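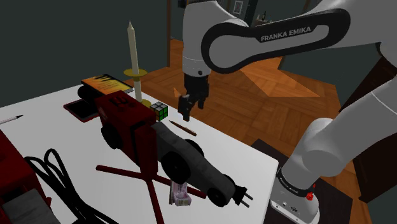 Ticket 691
Project: Toto (teleoperated demonstrations in simulation)
Component: Sornix hand controller bridge, tabletop pick tasks
Reported by: Tharushi Thambiah
Assigned to: Mahfuz Siddiqui
Opened: 02/04/2024
Priority: normal
Status: closed

Summary

Demonstrations of the pen and pencil pick tasks fail at replay. The operator drives the simulated Franka with the hand controller, closes on the object, lifts it and saves the episode. When the saved actions are played back from the same starting state, the fingers close late and to one side, and the object is pushed over or missed. Episodes with larger objects replay fine.

Steps to reproduce

1. Start the simulation server and load the cluttered table (fire truck, race car, candleholder, Rubik's cube, pencil and the rest).
2. Connect the hand controller and wait for the bridge to report ready.
3. Bring the open gripper down to the pencil lying to the right of the Rubik's cube.
4. Close, lift, hold, save the episode.
5. Reset to the saved starting state and run replay.

Expected: replay ends with the pencil held in the gripper.
Got: the gripper closes after it has started to rise. The pencil rolls toward the cube.

Repeated with the upright pen task. Same result, except that the pen tips over.

Environment

Controller firmware: current release
Bridge: Grube build from the main branch
Scene files: unchanged this month
Control rate: 100 Hz
Operators: Tharushi Thambiah, Liên Hà

Log

Entry 1, Tharushi Thambiah

Recorded a full set on the pencil. Every one looked good to me while I was driving. Every one failed on replay. I tried again going much slower on the way down, and replay got better but still missed. I also tried a different starting pose for the arm and saw no change.

Liên Hà recorded the same task with her own settings and had the same problem, so it isn't my calibration file.

Entry 2, Mahfuz Siddiqui

Thanks. Please attach one slow episode and one fast one, with the raw controller stream as well as the actions. I need both to compare times.

Please also check whether the reset puts the pencil back in exactly the same place. We had a bug like this in the past where the objects were allowed to settle again after loading, and thin things moved.

Entry 3, Tharushi Thambiah

Attached. I compared object poses at step zero for the recording and the replay. They match for every object on the table, so it's not the reset.

Entry 4, Mahfuz Siddiqui

Looked at both episodes. The arm pose commands and the gripper commands come from the controller in one message, but the bridge splits them into two queues. The pose queue is smoothed. The gripper queue is not smoothed, but it is written to the episode file by a separate thread, and the time on each entry is when it was written, not when it was received.

During live driving this doesn't show, because the simulator takes the gripper command straight from the bridge. Replay reads the file, so it uses the wrong times. On the fast episode the close command is late enough that the lift has already begun.

That explains the late closing. It doesn't explain why the fingers are off to one side.

Entry 5, Liên Hà

On the sideways miss: my view while driving is the wrist camera, and I line things up with that. With the pen task I stop when the pen is standing between the two fingers and then close. On replay the fingers come down to the left of where I had them. The shift is in the same direction every time.

Could the smoothing be different in replay? The path looks a bit rounder than the one I drove.

Entry 6, Mahfuz Siddiqui

Yes. Smoothing is applied twice. The saved poses are already smoothed, and replay sends them back through the bridge, which smooths them again. The second pass cuts the last part of the approach short. A toy truck is wide enough to forgive that. A pen isn't.

So there are 2 faults:

a) gripper times are written on save
b) pose smoothing runs again on replay

Patch for both is on a branch. Jamila Wanigasekara is reviewing.

Entry 7, Jamila Wanigasekara

Reviewed. The time fix is fine. For the smoothing I'd like the episode file to say whether the poses are raw or smoothed, and have replay read that. Otherwise somebody will turn smoothing off for recording some day and get the opposite problem.

Entry 8, Mahfuz Siddiqui

Added a field to the file header. Old files without the field are treated as smoothed. Merged to the test server. Please rerun the steps below before I close this.

Retest steps

1. Pull the new bridge build and restart the server. A reconnect alone keeps the old threads running.
2. Record a new pencil episode at normal speed. Don't slow down for the test.
3. Replay it and compare the step at which the close command is sent with the step in the raw stream. They should be the same.
4. Record the pen episode from the wrist view. Stop with the fingers open on either side of the lower part of the barrel, pause, then close. Keep the clip facing the camera so turning of the pen is easy to spot on replay. 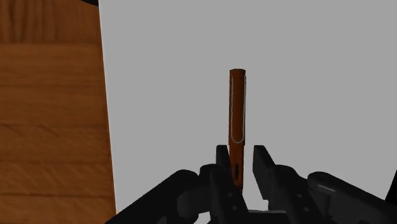 5. Replay the pen episode and save the wrist view at the same step as the pause. Put it next to the live one and check the gap between each finger and the barrel.
6. Run one old episode with the new build to make sure files without the header field still load.

Entry 9, Tharushi Thambiah

Ran all the steps. Close command step matches the raw stream in the pencil and pen episodes. Both replays end with the object held. The wrist views at the pause match as far as I can tell by flipping between them.

Step 6 loads, but the gripper is still late on the old file. Is that expected?

Entry 10, Mahfuz Siddiqui

Expected. The right times were never saved in the old files. If you kept the raw controller stream you can rebuild the episode with the convert script on the same branch. If not, it has to be recorded again.

Entry 11, Liên Hà

I have raw streams for 3 sessions. Tharushi has none; the option was off on her machine. I'll convert mine and she'll record the pencil and pen tasks again.

Can the raw stream be on by default?

Entry 12, Shahnaz Dissanayake

Turned it on by default in the shared config. The files are small compared with the camera data. I've also pulled the affected episodes from the Numen training list so they aren't used by mistake. The large object episodes are still in for now. Their gripper times are wrong too, and I'd rather convert them than leave them, but that is a separate ticket.

Resolution

Gripper commands now keep the time they were received. Replay no longer smooths poses that were smoothed at recording. Raw controller stream is saved by default. Operators need the new bridge build and a full server restart.

Follow-up

Convert large object episodes: Liên Hà
Record pencil and pen tasks again: Tharushi Thambiah
Add a replay check to the save button, so a failed replay is flagged while the operator is still connected: Mahfuz Siddiqui, not scheduled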